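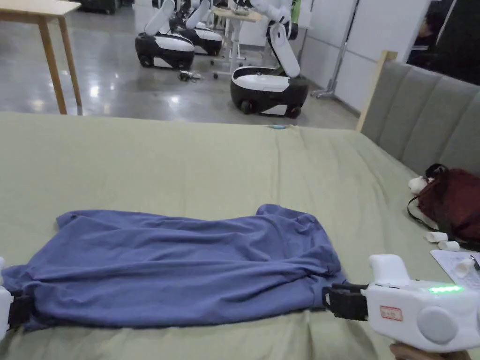 Shirt held at both hem corners, grippers on.

Ticket 2289 — Stostent folding line, bed station
Opened: Jul 28, 2026
Status: open, in spirit

Reported: operators slower since the Vokham rota came in. Rota assumes 27 garments an hour each. Rota has never met a sleeve.

Checked first: gripper charge, fine. Straps, fine once let out a notch. The morning shift had them set for smaller hands and the afternoon shift had been too polite to say.

Checked next: the sheet. It creeps when people pull a hem straight, so they stop and smooth it, and the Quartey software logs the smoothing as idle time. Three of us now have an idle score

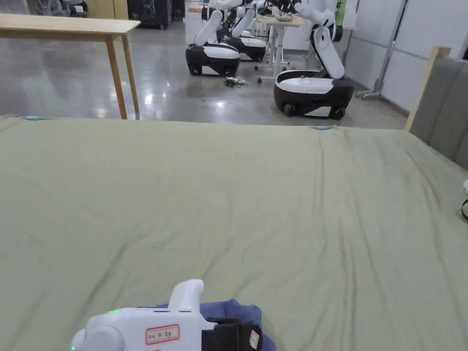

that would shame a cat. Asked Quartey to add a "tidying" label. They offered a webinar.

Workaround: pause the timer before touching the sheet. Adds 13 seconds a go, but the score looks lovely.

Side effect: people who used to fold 200 items and go home now fold fewer and fill in a form about it — the form is also counted as idle.
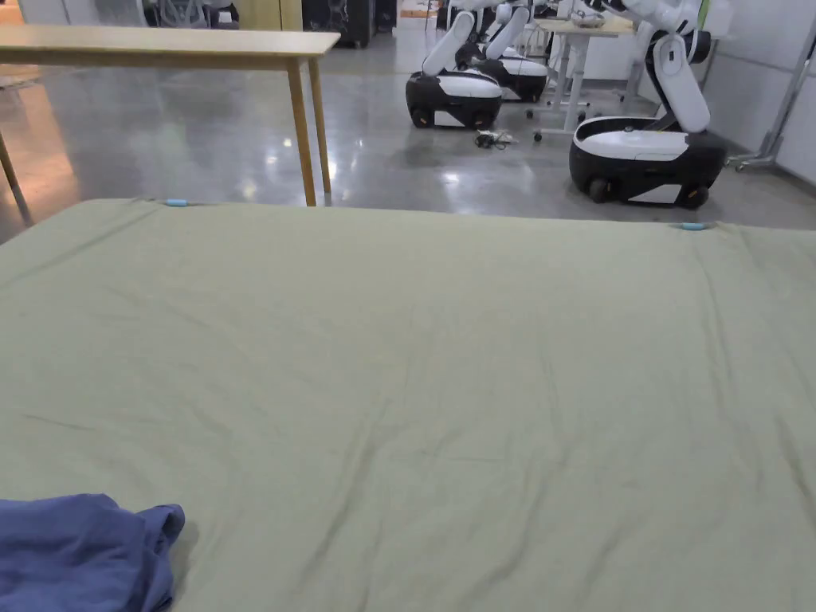 Are the folding jobs going once the robots have learnt it?
Grinis says the posts are safe until the end of August and will be "reshaped" after that. We have asked what shape.

Next: rota target under review. Leave ticket open.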